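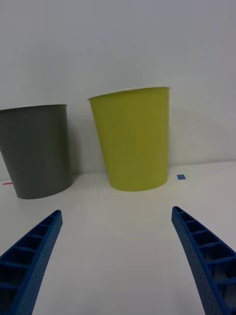

Most rules about robot work that I have read are written for the moment when something goes wrong. They tell you who may enter the cell, how fast the arm may move, where the red button must be. I have no quarrel with these rules and I follow them. But there is another kind of rule, much smaller, which almost no company writes down, and I think it deserves the same respect: the rule about where things stand before the robot begins. Take two plastic cups, one dark gray and one yellow-green, on a white table in front of a plain wall. A small blue square is stuck to the table next to the yellow-green cup, and there is a bit of red on the other side, beside the gray one. To a visitor these are scraps that should be peeled off before the table looks decent. To me, marks on a table are a sentence in a standard, and if they are not written anywhere else, then the standard lives only in the head of the person who put them there.

I learned this at Grornico, where I worked with small arms for 4 years before I came to Lollside. We had marks on every table. Some showed the limit of the reach, some showed where an object should start, and some were left from a job that was finished long ago. They looked the same. Czesław Bednarek, who taught me most of what I know, could read all of them. When he moved to the Erkley site in July we discovered how much of our procedure he had carried away with him. We had the code and the machines. We did not have the meaning of the tape.

So my first opinion is simple. A mark on a work surface should be in the written procedure, with its color, its purpose and the name of the person who may remove it. If it is not in the procedure, it should not be on the table. I know this sounds strict. It takes one line of text per mark, and in our group we write this line on the same day, before anybody goes home.

My second opinion is less popular. I believe that the rule should also say how exact the placing must be. "Put the cup near the mark" is not an instruction. Does the cup touch the mark, cover it, or stand beside it? One person reads "near" as a finger's width and another reads it as a hand's width, and both of them are careful people. After some weeks you have 225 trials in the log and you cannot say if the arm got better or if the afternoon shift places cups more kindly than the morning shift. I have sat in this meeting. It was not pleasant, and the trials had to be done again.

Czesław Bielecka does not agree with me, and I want to give his argument fairly, as he is often right. He says that a robot which works only when the cup is in its exact place is not a good robot, and that too much discipline at the table hides this weakness. If every operator is a little different, the machine meets the real world a little every day. I accept the first half. The real world has no tape on it. But variation which nobody planned and nobody recorded teaches us very little. If we want the cup to be in different places, let us write which places, and how often, and who decides. Then it is a test. At the moment it is only a habit of the person on duty.

There is also the question of the plain background. Many teams like a clean wall and a white table, and I like them too, because shadows are easy to notice and the objects are easy to find. But a clean background is also a condition, the same as speed or load, and it must stand in the report. At Zieliński, where we delivered a sorting arm, the customer had read our results and put the arm on a bench between a window and a shelf with colored boxes. He was disappointed on Thursday and angry by the end of the week. He had done nothing wrong. Our report gave the weight of the cups and the model of the gripper and it did not say one word about the wall.

I do not ask for a thick document. Our page for table setup is 2 sheets, printed, and it hangs at the height of the eyes. New people read it standing, and they are asked to complain about any line that they cannot follow. The last complaint was about the word "upright," which I had thought was clear to everyone. We are still discussing how to write it.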